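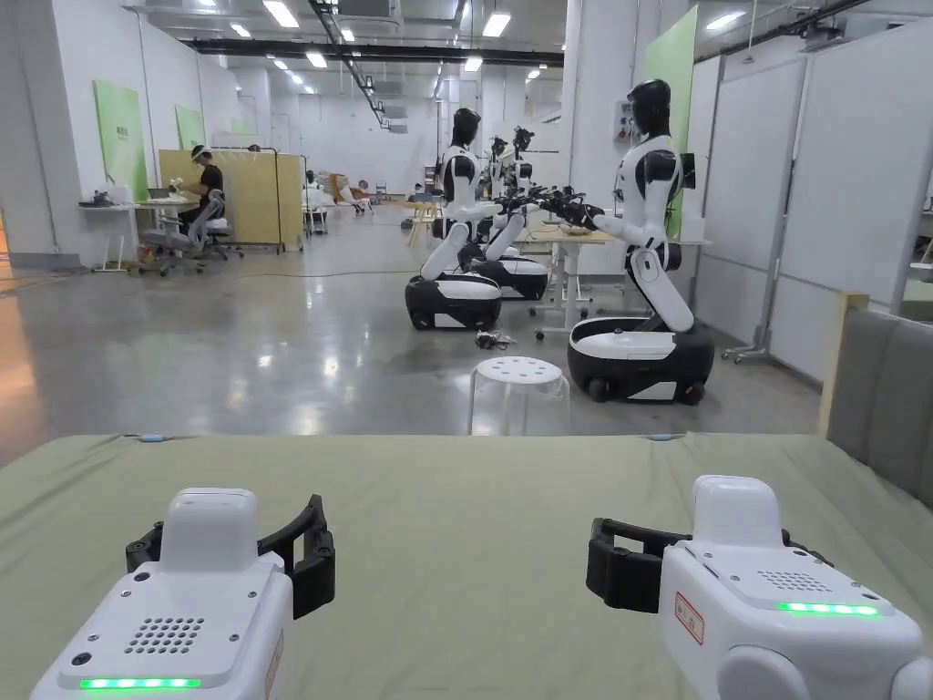

I have owned the same fitted sheet for long enough that the elastic has opinions. It holds three corners of the mattress and gives up the fourth at about two in the morning, and for years I woke up wearing it like a shawl and considered this a normal part of adult life.

Then in September my friend Araceli Prieto came to stay, slept one night in my bed while I took the couch, and came out to breakfast with the expression of someone who has wrestled all night and lost. She didn't say anything. She ate her toast. Two weeks later a package arrived with a sage green bed cover in it and a note that read "for your guests."

So I now have a green bed. I wasn't sure about the green. My bedding had always been white, or had started out white, and I had a vague idea that colored bedding was for people with throw pillows and a plan. But it's a soft, dusty kind of green, the color of the herb you buy for one recipe and then find in the back of the fridge at Easter, and it looks good against gray. It forgives toast.

What it doesn't forgive is my technique. I make a bed the way I was taught, by an uncle who was taught by the army, and the method calls for a cloth that wants to be flat. Green cotton does not want to be flat. I pull it toward the foot and the wrinkles move to the side. I go around to the side and they're back in the middle, looking rested. Joon-young Yoo, who used to work in a hotel in Omport, told me the trick is to do all the smoothing from one spot and then walk away without looking. He says most of what guests think of as a crisp bed is good lighting.

I tried ironing it once. The cover is much bigger than the ironing board, so by the time I'd finished the second half, the first half had been on the floor being sat on by the cat. I put in 30 minutes and got a bed that looked exactly as it does when I put in none.

Ladi Yusuf suggested a steamer. Ladi suggests a steamer for most things. I looked them up and the one she likes also does curtains and, according to the reviews, wallpaper, though that reviewer hadn't meant to. I closed the tab.

My current system goes like this. Pillows off, onto the chair. Shake the cover out once, hard, from the foot end. Pull the two near corners down until they're level, then leave the far edge to sort itself out against whatever it meets up there. A palm across the middle, one pass, no going back. Pillows on. The whole thing takes less time than the kettle, and if I put the pillows down a bit low they hide the worst of it.

Araceli is coming back next month, with her sister this time, which means the couch is spoken for too and I'll be on the air mattress. I've washed the green cover, at the temperature on the label for once, and it's drying over the bathroom door. I still have to do something about the fitted sheet. It's at the bottom of the closet, folded into the shape they all end up in, waiting for me to need it.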